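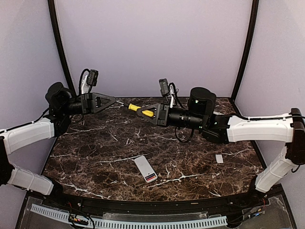 Passing a screwdriver between the left and right arms, with a camera above each gripper.

The Bennani workshop blog is usually given over to finished projects. The present entry is an interim account of the gripper and camera comparison which has occupied the bench since November, and it is published now so that those who have written to ask for results may have something to read. A fuller set of tables will follow when the second controller has been through the same tests.

The purpose of the work was modest. Two types of finger were to be compared on the same pair of arms, using the same household and workshop objects, and the cameras were to be assessed at the same time. The first type is the Zanport triangular finger, a stiff plate with the centre cut away. The second is the Naker finger, which is narrower, softer at the tip and a good deal dearer. The arms were run throughout on the Salia controller, with no changes to its settings once the tests had begun.

In all, 1,469 attempts were logged between the two types of finger. An attempt was counted as good if the object was taken up, held clear of the table and set down again without help. Handovers from one arm to the other were logged separately, as they put quite different demands on the fingers and on the timing.

The screwdriver proved the most useful object in the set. Its handle is thick and easy to hold, while the shaft is thin and leaves little room for error. The Zanport fingers held the handle firmly in almost every attempt. They were less sure of the shaft, which tended to roll towards the edge of the plate when the receiving arm closed too early. A short pause before closing cured most of this, and the pause has been kept in the standard routine. The Naker fingers managed the shaft rather better but allowed the handle to twist when the tool was moved quickly.

Flat objects were another matter. A remote control lying on a polished top offers very little to grip, and a card offers less. With the Zanport fingers the remote had to be approached across its narrow width, with the fingers open only slightly wider than the object itself. The card was picked up 27 times with the Naker fingers before the soft tips began to show wear, at which point that part of the test was stopped and the tips were replaced. Anyone considering the Naker set for paper or card should allow for spare tips in the budget.

The wrist cameras deserve a section of their own. A fixed view of the whole enclosure is pleasant to watch and helpful when something has gone wrong, but it says little about where the fingertips are in relation to a thin object. The wrist view supplies this, at the cost of a certain amount of grain and a rather narrow idea of what is happening elsewhere.
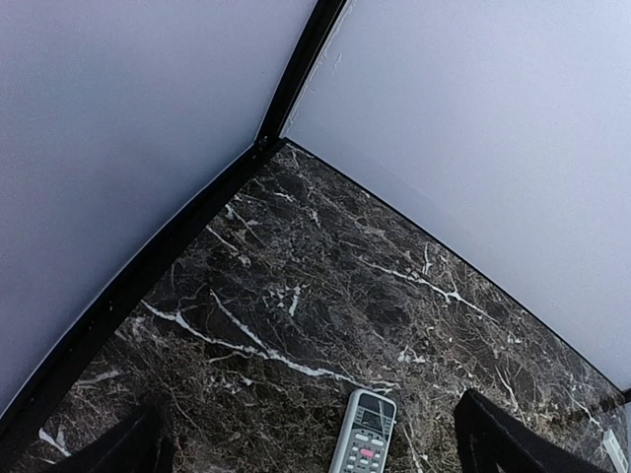 On reading a draft of these notes, a correspondent replied that a dark, veined table top seemed a poor choice for camera work, and asked whether black fingers could be told apart from it at all. The writer had used a plain grey mat for similar trials and had found the fingertips much easier to follow.

The point is a fair one and is accepted in part. Black fingers on a dark top do lose their outline, and any method which depends on finding the edge of the finger in the picture will suffer for it. The marble pattern was kept on purpose, however. Kitchens and offices are seldom fitted with grey mats, and a comparison made only on a kind surface would have been of limited use to most readers. A short run on a plain mat will be added to the next round, together with a strip of pale tape on the fingertips, so that the two conditions may be set side by side.

Two smaller matters should be recorded. The cables to the wrist cameras need more slack than the fitting notes suggest – a full turn of the wrist pulled one connector loose in the first week. The Salia controller also takes a little time to settle after a change of fingers, and attempts made straight after a change were left out of the count.

For the present, the Zanport fingers remain on both arms. The Naker set will go back on for the mat trials, with new tips. Questions on the routine, or requests for the settings file, may be sent through the contact page.

Posted June 8, 2026
Filed under: grippers, wrist cameras, bench notes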